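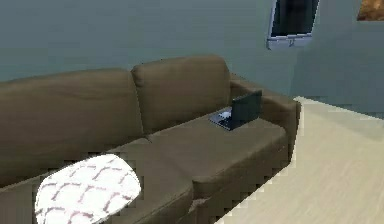 Brown sofa, main room, Cultholm

Call for Participants: Spring Translation Residency at Cultholm

Cultholm invites applications for its spring residency for literary translators working into English. The residency lasts 22 days and takes place in April. Six translators will be offered a place. Each receives a room, a work desk, most meals and a stipend of $2,820.

Applications must reach us by 8 September 2018. Please read the whole call before writing to us with questions. Most of what people ask is covered in it.

What the residency is

Cultholm is a house outside Gruditz used for working stays by writers and translators. The spring residency is for translators only. You come with a book or a long piece of prose that is already under way, and you spend the stay working on it. There are two group sessions a week, and each participant has two one-to-one meetings with an editor. The rest of the time is yours.

We do not teach translation from the ground up. You don't need a degree or a published book, but you should have finished something before, even if it was short and even if it never came out. People who have translated a few stories for a magazine tend to do well. So do people who have worked for years on legal or technical texts and are moving over to fiction.

This year the residency is open to prose only, meaning novels, short stories, essays, memoir and travel writing. Poetry and plays are handled in the fall program, which has its own call. Children's books are fine if they are long enough to fill the stay. Picture books are not.

Who can apply

You can apply if you translate into English from any language. You may live anywhere. We do not help with visas beyond writing a letter of invitation, so check early what you will need.

You must be at least 18 on the first day of the residency. Students may apply, but you have to be free for the full stay. We do not accept partial stays, late arrivals or people who need to leave in the middle for teaching. We have made exceptions in the past and the group sessions suffered for it.

Two translators working together on one book may apply as a pair. A pair takes up two places and receives two stipends. Send one application with both names on it.

Former participants may apply again after three years have passed.

What we expect during the stay

You should plan to work on the text you applied with. If the project falls through between now and the spring (a publisher drops it, or the rights go to someone else), tell us and we will talk about a replacement. Do not simply arrive with a different book.

Group sessions run from mid-afternoon to dinner. At each one, two people bring a passage and the others read it closely. You will be given the passages the evening before. Attendance is required. It is normal for the readers not to know the source language, and in that case the person presenting provides a plain, word-by-word version of a paragraph or two so that the group can see what is going on underneath.

One evening near the end there is a public reading in Gruditz. Each participant reads for no more than ten minutes. The reading is in English, with a short part in the source language if you wish. If you would rather not read in public, someone else can read your pages.

The editors

Group sessions are led by Min-kyu Um, who translates fiction from Korean, and Dagim Weldu, who translates from Amharic and has run workshops at Cultholm before. The one-to-one meetings are with Jairo Agudelo, fiction editor at Plisar. He will read up to 100 pages of your draft in advance and go through them with you in two meetings of an hour and a half each.

Plisar has no first claim on anything you work on here. Past participants have placed books with Plisar and with other publishers, and a good number are still looking. Jairo Agudelo comes as a reader, and it is best not to treat the meetings as a pitch.

Rooms and house

Each participant has a single room with a desk, a chair, a lamp and shelves. Bathrooms are shared between two rooms. Tell us in your application if you need a room on the ground floor. One of the bathrooms has a step-free shower and a wide door.

The group sessions are held in the library. The main room is for sitting, reading and talking, and it is also where people end up after dinner. We ask for quiet upstairs at all hours and for quiet in the whole house after eleven.

There is wireless internet in the library and the bedrooms. It is good enough for looking things up and for email. It is not good enough for long video calls, and people who have to make them usually walk into Gruditz and use the public library there. There is one printer. Bring your own laptop, and bring your own dictionaries if you like them on paper. Our reference shelves are strong in English and German and thin in everything else.

Pets can't come. Partners and children can visit for the day but can't stay at the house. There are two small hotels in Gruditz and we can send you the names.

Meals

Dinner is cooked for the group six evenings a week. Lunch is soup, bread and whatever was left the night before. You make your own breakfast. Bread, butter, eggs, fruit, oats, coffee and tea are supplied, and there is a list on the refrigerator where you can write down what is running low. 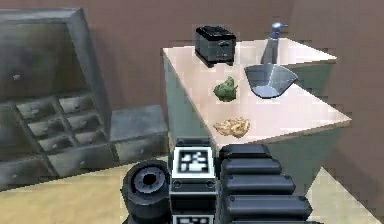 Kitchen corner, with the toaster on the counter

On the evening without a cooked dinner, people make something together or go out. The last bus back from Gruditz leaves early, so check the time before you order dessert. The walk is a little under an hour, and the road has no sidewalk for the second half.

We can handle vegetarian, vegan and gluten-free meals without trouble. For serious allergies, describe them in your application form in the box marked "Health and food." The selection panel does not see that box.

Everyone takes a turn at clearing up after dinner. A rota goes up on the first day, and you can swap with others as you please.

Money

The stipend of $2,820 is paid in two parts, half in the first week and half in the last. It is meant to make up for paid work you turn down in order to come. It counts as income in most countries, and you are responsible for any tax on it.

Travel is not included. We have a small travel fund for people coming from far away or on low incomes. The fund usually covers part of a fare. To be considered, tick the box on the form and write two or three sentences about your situation. Asking for travel money has no effect on whether you are chosen — the decision on places is made first, and the fund is divided up afterward.

The spring stipends are paid for by the Moon bequest, left to the house by a former resident. Seung-woo Moon, who looks after the bequest for the family, joins us for the public reading and would be glad to meet participants there.

How to apply

Send the following as a single file:

1. The completed form, which you can get from the office by email or by post.

2. A sample of your translation, between eight and twelve pages, double spaced, from the project you want to work on. If the project is at too early a stage, you may send up to four pages from it and fill out the rest with earlier work.

3. The same pages in the source language. Scans are fine if they can be read.

4. A description of the project, no longer than one page. Tell us about the book and its author, how far along you are, and what you are finding hard. The last part matters most to us. Applicants often spend the whole page on the author's prizes, and then we know very little about the translation.

5. A short resume, one page.

6. A note on rights. You don't need to hold the rights to apply, but tell us who does and whether you have been in touch with them. If the author died long enough ago that the question doesn't come up, one line is enough.

We do not ask for letters of recommendation. Please don't send any. We also don't need published books, reviews or links to recorded talks.

There is no application fee.

How places are decided

Every sample is read by two people, at least one of whom reads the source language or works with an outside reader who does. The panel then meets to talk through a shorter list. We look at the quality of the English first and at the project description second. We try to put together a group with a mix of languages, so in some years two strong applicants from the same language will find themselves competing for one place.

You will hear from us by email whether or not you are offered a place. We keep a short waiting list, and most years someone on it gets in. We are not able to give comments on samples that were not chosen.

If you are offered a place, you will have two weeks to accept. At that point we ask for your travel plans in rough form and send you the house rules to sign.

Questions

Questions about the program or the form should go to Vitória Garcia, residency coordinator, at the Cultholm office. Email is best. The office phone is answered in the mornings only. Please put "Spring residency" and your source language in the subject line.

Visits to the house before applying can sometimes be arranged if you are already in the area. Write at least a week ahead.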